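Grerden publishes results of gripper comparison for household clothes handling

Two-finger and jointed-finger grippers tested on the same arm in a furnished bedroom

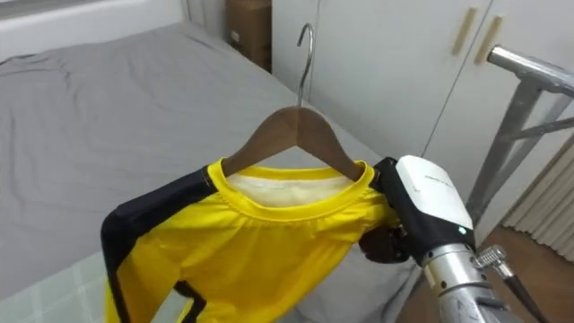
Clevgate, June. Grerden, a company that tests automation equipment for makers of household robots, today publishes the results of its first comparison of grippers for work with clothes. The comparison was made over the spring in the company's test flat in Clevgate. Two grippers were used, one after the other, on the same robot arm and with the same controller, so that the differences in the results come from the gripper as far as this is possible.

The first gripper is a simple parallel model with two flat fingers, which Grerden has used in its earlier work with boxes and bottles. The second is a model with jointed fingers, supplied by Bikico. Both are sold today and both can be bought by any laboratory. Grerden has received no payment from Bikico for this work. The gripper was lent for the length of the tests and will be returned.

What was tested

Each gripper made 730 attempts. One attempt consists of four steps: to take a clothes hanger, to bring a garment onto it, to lift the hanger with the garment above the bed, and to place the hook over the bar of a clothes rack. An attempt was counted as complete only if all the steps were done and the garment was still on the hanger 30 seconds later. When a person had to help, even a little, the attempt was counted as not complete.

The garments were T-shirts, long-sleeved shirts, light jumpers and children's tops, all bought in ordinary shops and washed before use. Hangers of wood, plastic and wire were used. The garments were not ironed, and they were put on the bed in a different way before every attempt.

Grerden chose this task after talks with several makers of home robots, who told us that published gripper data is mostly about hard objects. A datasheet usually gives the closing force and the opening width. These values are useful, but they say little about what happens when the fingers must hold a thin wooden shoulder and a layer of soft fabric at the same time.

Results

The jointed-finger gripper completed more attempts than the parallel gripper with all three kinds of hanger. The difference was largest with wooden hangers, where the shape of the shoulder is curved and the flat fingers often touch it only on a small area. In these cases the hanger turned slowly in the grasp during the lift, and the hook was no longer in the right direction when the arm came to the rack.

With wire hangers the difference was small. The parallel gripper was also clearly faster in the first step, the taking of the empty hanger, because it has fewer movements to make before it closes. For a user who wants only to move empty hangers from one place to another, it remains a good choice and it is easier to maintain.

The most difficult step for both grippers was the last one. Many attempts were lost when the hook touched the bar from the side and the hanger was pushed back in the fingers. Here the jointed fingers gave a more stable hold, but they also hid a part of the hanger from the camera, and the controller had to work with less information about its position. We consider this an important point for the next round and we have described it in detail in the report.

Fabric was also checked. After the tests, every garment was examined for pulled threads and marks. The parallel gripper left pressed lines on some light jumpers, which went away after washing. The jointed-finger gripper left no pressed lines, but on two occasions a loose thread was caught in a finger joint and the test had to be stopped for cleaning. Bikico has been informed of this.

Cameras and controller

For both grippers the same camera position was kept, looking at the work from above the bed. Grerden tried a second position close to the wrist during the preparation, but the fabric covered the view too often when the garment was lifted. The closing force was set once for each gripper and was not changed between garments. It is possible that both grippers would give better results with settings made for each fabric. We preferred fixed settings, as a person at home will not want to change them.

The controller software was the standard version delivered with the arm. The planning of the movements was written by Grerden and is the same for both grippers, except for the closing and opening commands.

Limits of the comparison

The results are valid for one arm, one room and one group of garments. Heavy coats, trousers and dresses with thin straps were not tested. Only one unit of each gripper was available, so nothing can be said about differences between units of the same model. The wear of the finger surfaces was looked at by eye, but it was not measured. We ask readers to keep these limits in mind when they use our tables.

Report and data

The full report contains the result tables, the drawings of the adapter plates and the list of all garments with their fabric and size. It also contains a chapter on failed attempts, sorted by the step in which they failed. The report is free of charge for universities and schools. Companies can order it from Grerden directly. The recordings of the attempts can be viewed at our office in Clevgate after registration.

Next steps

The second round will start after the summer. It will use the same room and the same task, so that the new results can be compared with the present ones. The number of attempts will be raised to 2000 for each gripper, and trousers with clip hangers will be added. Grerden is also preparing, together with the engineering office D'Souza, a small change in the shape of the fingertips for the parallel gripper, with a shallow groove for the hanger shoulder. The drawings of this fingertip will be published with the results, also in the case that it brings no improvement.

Makers of grippers who wish to take part are invited to write to Grerden before the end of the summer. A gripper can be accepted if it fits the standard flange of the arm or if the maker provides an adapter.

About Grerden

Grerden tests grippers, arms, cameras and controllers for use in homes and small workplaces. The company works from Clevgate, where it has a workshop and a furnished test flat.

Press contact: Grerden, Press Office, Clevgate. Pictures in print quality are available on request.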